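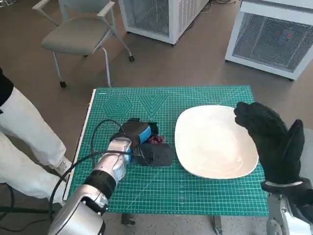 Flinero Bench Guide · Page 25

## Working safely with someone beside the table

Please read this section through once before you power up, even if you've run the Kanaan arms for years. Most of us pick up small habits along the way, and a slow first read is a kindness to whoever is standing next to you.

1. Lay the cutting mat flat and set the plate on it, well within reach of both arms.
2. Check the gripper cable for slack. It should follow the arm freely through its whole travel.
3. Agree out loud on who is driving and who has the stop button.
4. Set the speed limit to 200 mm per second — slower is fine, and often nicer.

> **Caution:** Keep hands off the mat while either arm is live.
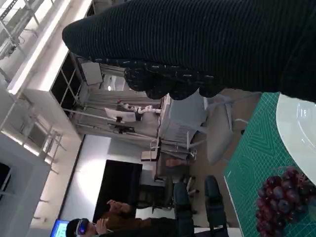

5. Anyone wearing a headset should have a spotter who can see the table and the floor nearby.
6. Bring the gripper down gently over soft items such as grapes, and let the jaws close at the lightest setting.
7. When you've finished, park both arms and write up the session on form 3761.

**Note:** New drivers may run sessions of up to 8 minutes, then please take a proper break.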